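Teaching by Showing (Robots)
Posted Wednesday, January 16, 2019 by the Pondgate Notebook
Filed under: Robots & Automation > Methods > T
7 comments | 18 shares

Teaching by showing is what I call the whole family of methods where a person does a job through a robot, or with a hand on the robot, and the machine keeps a record it can learn from. The textbooks say "learning from demonstration" or "programming by demonstration" – same idea, longer name. 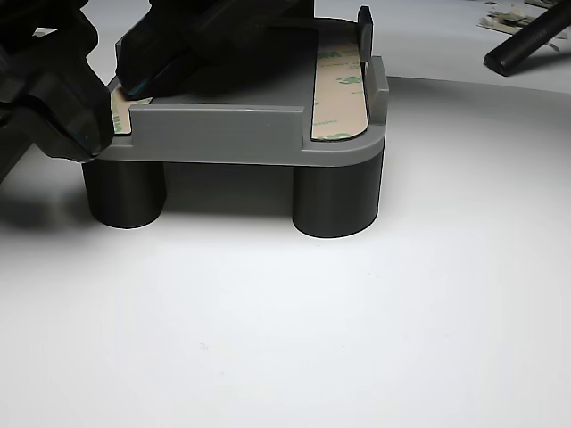
I like to split it into two big branches, and most of this entry follows that split. In the first, you take hold of the arm and move it yourself. In the second, you stay back and drive it with some kind of controller. There's a third branch where the robot only watches a person do the job with their own hands, but that one has its own entry (see Watching and Copying) and I'd be here all night.

Moving the arm by hand

The proper term is kinesthetic teaching. The arm goes into a soft mode where the motors hold up its own weight and not much else, so you can push it around like a desk lamp. You walk it through the job, and the joint positions get saved as you go.

I learned on this kind and I still have a soft spot for it! You feel the contact directly. When a part seats, your wrist knows. The trouble is that the arm's force sensing gets muddied by your own pushing, so what it records as "how hard I pressed" is partly how hard you were leaning on it. Two-armed jobs are also miserable this way unless you bring a friend, and then the two of you have to agree on the timing (we never did).

Driving it from a distance

This is teleoperation. The controller can be a joystick, a pair of handheld trackers, a glove, or a smaller copy of the arm that the big one follows joint for joint. That last kind is usually called leader-follower, and it's the one I'd hand to a beginner, because if your elbow goes out, so does the robot's.

What you lose is touch. Some rigs send force back to your hands, but plenty don't, and you end up judging pressure by eye – how a part shifts, whether an edge lifts, where a shadow closes up. People get surprisingly good at it. My own first week was mostly me squashing things.

What gets recorded

A single run through the job is a demonstration, or an episode if you hang around the machine learning crowd. It usually holds joint positions, gripper opening, camera views, and time stamps to tie them together. The Killeo notes that I started from add a short text label for each one, and I've kept the habit. "Press strip, right side" is dull to type, but you'll be very glad of it in March.

How many you need depends on the job and on how much the starting positions vary. My Wodico set ran to 253 episodes for one small assembly job, and I threw out 18 of those. Mostly they were runs where I'd stopped to think. A pause looks like nothing to you, but a learner can pick it up as part of the task, and then you have a robot that hovers over the part, thinking about lunch.

Why sticky jobs are a good test

Anything with adhesive tape and a peel-off liner will show up the weak spots in your setup fast. Thin liner is hard to grip, it curls, and it clings to fingers that have no skin to rub it off with. Pressing is a separate skill again: you want even force along the strip, and a flat fingertip that's tilted even slightly will push on one corner only. Small molded parts that stand on feet add their own fun, as a push past the edge of the feet can tip them.

My advice is to cut a job like that into short pieces. Hold the part, lift the liner's edge, peel, let go, press. Record each one until it feels boring, then try the full run.

A note on names

"Pangaribuan style" comes up in the comments now and then. As far as I can tell it just means switching operators every 7 episodes so the data doesn't all carry one person's habits. I tried it and liked it, though I can't claim I measured anything.

See also: Compliance; Grippers, Two-Finger; Leader Arm; Watching and Copying

Tags: teleoperation, hand guiding, demonstrations, small parts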